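Home Shop Bedding Cushions & Plush Storage Sale Contact

Smadi Plush Pillow, Cream and Lavender

7 Mar 2021, posted by the Skurkatberg shop desk

The Smadi is a large pillow in thick plush, made for beds, reading corners and the floor of a kid's room. It is cream for most of its face and lavender toward the bottom, with a wavy dark purple stripe between the two colors. It comes filled and ready to use. The cover does not come off.

Filling weight is 900 grams of polyester fiber. The cover is knitted plush with a backing of 320 grams per square meter, heavier than what we used on the old Nurar pillow. The pile is dense and fairly short. It picks up lint from dark clothes, and the cream part will show gray marks sooner than the lavender part will. Brushing with a soft clothes brush once a week takes care of most of it.

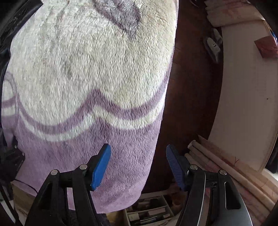 Smudges on the cream side were what most people wrote in about this winter. Noltari replied under our December notice that a damp cloth with a drop of dish soap took the gray off hers, but that she had to brush the pile up again while it was still wet or it dried in little clumps. We tried the same on a shop pillow and would give the same advice. Use lukewarm water and go easy on the soap.

Washing

Machine wash cold on the gentle cycle, alone or with light colors. The drum needs to be large enough for the pillow to turn over. Use half the usual amount of detergent and run a second rinse. Tumble dry on low with two clean tennis balls, and stop halfway to pull the filling apart by hand. Drying takes about 4 hours – longer in a small machine. Do not iron. Bleach will fade the purple.

Some matting is normal where a head or an elbow rests every day. It can be worked out with fingers or a wide comb when the pillow is fully dry.

Storage

The pillow can stand upright on an open shelf or lie flat in a closet. We don't recommend vacuum bags for more than a few weeks, as the filling is slow to come back.

Ordering

Item number 1346. One color combination only. The pillow ships rolled in a paper sleeve and needs a day to fill out – shake it a few times and leave it somewhere warm. Returns are accepted unwashed and with the side label still sewn in. The Nurar pillow is sold out and will not be restocked, but spare filling for it can still be ordered through the contact page.

Back to Cushions & Plush Next item Shipping Returns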